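Skeltau presenta Flaston, un altavoz de sobremesa con ajuste acústico automático para espacios de trabajo compartidos

Plolbridge, junio. Skeltau, fabricante de equipos de audio para el hogar y la oficina, ha anunciado hoy el lanzamiento de Flaston, su primer altavoz de sobremesa concebido para salas pequeñas en las que varias personas escuchan y hablan a la vez. El nuevo modelo se sitúa por encima de la gama de entrada de la compañía y estará disponible en tiendas especializadas y en el canal en línea de la marca a partir de este mismo mes.

Flaston incorpora cuatro micrófonos que miden la respuesta de la sala al encenderse el equipo y corrigen la ecualización sin intervención del usuario. El proceso se completa en unos cinco segundos y se repite cada vez que el altavoz cambia de sitio. Quienes prefieran un ajuste manual pueden realizarlo desde la aplicación de Skeltau, compatible con teléfonos, tabletas y ordenadores.

El altavoz emplea dos transductores de rango completo y un radiador pasivo orientado hacia la base. Según la compañía, esta disposición reduce las vibraciones transmitidas a la mesa, una de las quejas más frecuentes entre los usuarios de la generación anterior. El equipo admite conexión inalámbrica y por cable — el cable de audio se incluye en la caja — y permite enlazar dos unidades para reproducción en estéreo.

«Nuestros clientes nos pedían un altavoz que sonara bien en una sala de reuniones por la mañana y en el salón por la tarde», ha declarado Uliana Kravchuk, directora de producto de Skeltau. «Hemos revisado por completo el procesado de la voz, que en las llamadas en grupo era nuestra principal asignatura pendiente».

El procesado de voz ha sido desarrollado junto con Zinchenko, firma de ingeniería acústica con la que Skeltau mantiene un acuerdo de colaboración. El sistema atenúa el ruido de teclados y ventiladores y mantiene un nivel uniforme aunque los interlocutores se encuentren a distancias distintas del altavoz. La función puede desactivarse para la escucha de música.
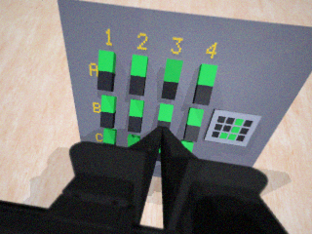

La batería integrada ofrece hasta seis horas de reproducción a volumen medio y se recarga mediante un conector USB-C. Flaston se comercializará en color grafito y en color arena. Las actualizaciones de software serán gratuitas y se descargarán desde la aplicación; la primera, prevista para después del verano, añadirá perfiles de sonido independientes para cada usuario.

Los distribuidores interesados en recibir unidades de demostración pueden solicitarlas hasta el viernes a través del departamento comercial de Skeltau.

Acerca de Skeltau
Skeltau diseña y comercializa altavoces, auriculares y accesorios de audio desde su sede de Plolbridge.

Contacto para medios
Departamento de Comunicación de Skeltau, Plolbridge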